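Startseite > Schlafen und Aufwachen > Lichtwecker

Lichtwecker Promura
Hersteller: Iturra
Artikelnummer: 3000-W

Lieferbar, Versand ab Lager Skenalholm
In den Warenkorb
Auf den Merkzettel

Produktbeschreibung

Der Promura ist ein Lichtwecker für den Nachttisch. Vor der eingestellten Weckzeit wird das Licht langsam heller, zuerst rötlich, dann gelb, am Ende warmweiß mit 3000 Kelvin. Das dauert in der Grundeinstellung 30 Minuten. Zur Weckzeit kommt ein Ton dazu, der sich auch abschalten lässt.

Abends läuft das Programm auf Wunsch rückwärts. Das Licht wird dunkler und geht von selbst aus. Viele unserer Kunden nutzen diese Funktion häufiger als das Wecken, vor allem wenn das Einschlafen schwerfällt und das Handy nicht am Bett liegen soll. Der Promura braucht keine App, kein WLAN und kein Benutzerkonto. Alle Einstellungen werden am Gerät vorgenommen.

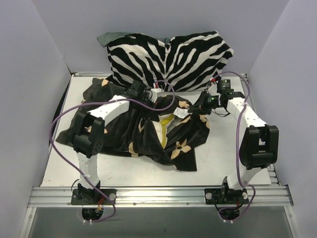
Kissen mit Zebramuster, davor eine schwarze Decke mit beigen Blüten

Bedienung

Auf der Oberseite sitzen vier Tasten und ein Drehrad. Das Drehrad regelt die Helligkeit, beim Drücken schaltet es das Licht ein und aus. Die Tasten sind unterschiedlich geformt und auch im Dunkeln zu unterscheiden. Die Taste für die Weckzeit ist rund, die für den Ton hat eine Kerbe.

Zwei Weckzeiten können gespeichert werden, zum Beispiel eine für Arbeitstage und eine für freie Tage. Eine automatische Umschaltung nach Wochentag gibt es nicht. Wer das braucht, sollte sich das größere Modell von Iturra ansehen.

Die Schlummerfunktion unterbricht den Ton für neun Minuten, das Licht bleibt dabei an. Die Dauer ist fest vorgegeben. Die Anzeige der Uhrzeit lässt sich in vier Stufen dimmen und ganz ausschalten. In der dunkelsten Stufe ist sie aus zwei Metern Entfernung noch lesbar, blendet aber nicht.

Wecktöne

Zur Auswahl stehen sechs Töne: Amsel, Regen, Brandung, Glocke, Klavier und ein einfacher Piepton. Die Lautstärke steigt innerhalb der ersten Minute an. Regen und Brandung können auch abends als Hintergrundgeräusch laufen, wahlweise 15, 30 oder 60 Minuten. Ein Radio ist nicht eingebaut.

Bei Geräten aus der ersten Lieferung war beim Regen ein kurzes Knacken zu hören, wenn die Aufnahme von vorn begann. Das ist behoben. Betroffene Geräte tauschen wir auf Anfrage aus, die Seriennummer steht auf der Unterseite.

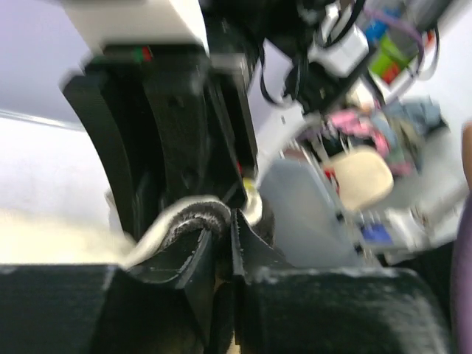 Bei Stromausfall behält der Promura Uhrzeit und Weckzeiten, dafür ist eine Knopfzelle im Gerät. Sie versorgt nur die Uhr. Licht und Ton brauchen das Netzteil, ein Weckruf während eines Stromausfalls bleibt also aus. Die Knopfzelle liegt bei und muss vor dem ersten Gebrauch eingelegt werden. Das Fach auf der Unterseite ist verschraubt, ein kleiner Kreuzschlitzschraubendreher reicht.

Für wen ist der Lichtwecker geeignet?

Der Promura richtet sich an Menschen, die im Winterhalbjahr vor Sonnenaufgang aufstehen und von einem lauten Wecker unangenehm aus dem Schlaf gerissen werden. Auch bei Schichtarbeit lässt er sich verwenden, der Raum sollte dann gut abgedunkelt sein.

Der Promura ist kein Medizinprodukt und keine Therapielampe. Für eine Lichttherapie ist er nicht hell genug. Wer seit Längerem schlecht schläft, morgens kaum aus dem Bett kommt oder über Wochen niedergeschlagen ist, sollte das ärztlich abklären lassen. Bei einer bipolaren Erkrankung, bei Augenkrankheiten und bei Medikamenten, die lichtempfindlich machen, bitte vor dem Kauf mit der Praxis sprechen.

Ein Hinweis aus unserer Beratung: Die Gewöhnung dauert oft länger als eine Nacht. In der ersten Woche empfehlen wir, den Ton eingeschaltet zu lassen. Danach kann man ausprobieren, ob das Licht allein genügt.

Aufstellen und Reinigen 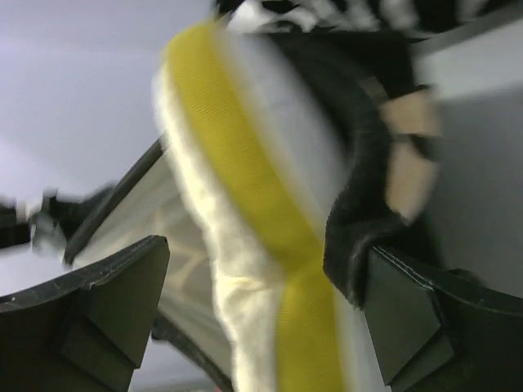
Der Promura steht am besten auf Kopfhöhe, eine Armlänge vom Kissen entfernt, mit der Leuchtfläche zum Gesicht. Die Schlitze an der Rückseite müssen frei bleiben, bitte fünf Zentimeter Abstand zur Wand einhalten und das Gerät nicht abdecken. Textilien mit flauschigem, cremeweißem Rand wie auf dem Foto legt man besser nicht direkt daneben, an den Schlitzen setzen sich Fasern leicht fest. Zum Reinigen den Netzstecker ziehen und die Schlitze mit einem weichen Pinsel ausbürsten. Die Leuchtfläche verträgt ein leicht feuchtes Tuch. Keine Glasreiniger verwenden, sie machen den Kunststoff mit der Zeit trüb.

Technische Daten

Modell: Promura
Höhe: 21 cm
Breite: 19 cm
Tiefe: 12 cm
Gewicht ohne Netzteil: 1000 g
Leuchtmittel: LED, fest eingebaut
Farbtemperatur, höchste Stufe: 3000 Kelvin
Helligkeitsstufen: 20
Weckzeiten: 2
Wecktöne: 6
Stromversorgung: Steckernetzteil, Kabellänge 1,5 m
Gangreserve: Knopfzelle CR2032
Farbe: Weiß oder Sandgrau
Garantie: 3 Jahre

Lieferumfang

Lichtwecker Promura
Steckernetzteil
Knopfzelle
Bedienungsanleitung auf Deutsch und Englisch

Zubehör

Ersatznetzteil für Promura, passend für beide Farben
Reisetasche Brodosley, gepolstert, mit Fach für das Netzteil (wieder lieferbar ab November)
Verlängerungskabel, 2 m

Versand und Rückgabe

Bestellungen, die bis 14 Uhr eingehen, verlassen das Lager am selben Werktag. Die Rückgabe ist innerhalb von 30 Tagen möglich, auch wenn der Lichtwecker ausgepackt und benutzt wurde. Bitte alle Teile mitschicken, auch die Knopfzelle. Das Rücksendeetikett liegt dem Paket bei. Der Kaufpreis wird auf dem Weg erstattet, auf dem bezahlt wurde.

Fragen zum Gerät beantworten wir über das Kontaktformular. Die Bedienungsanleitung kann dort auch in Großdruck angefordert werden.

Stand der Angaben: September 2018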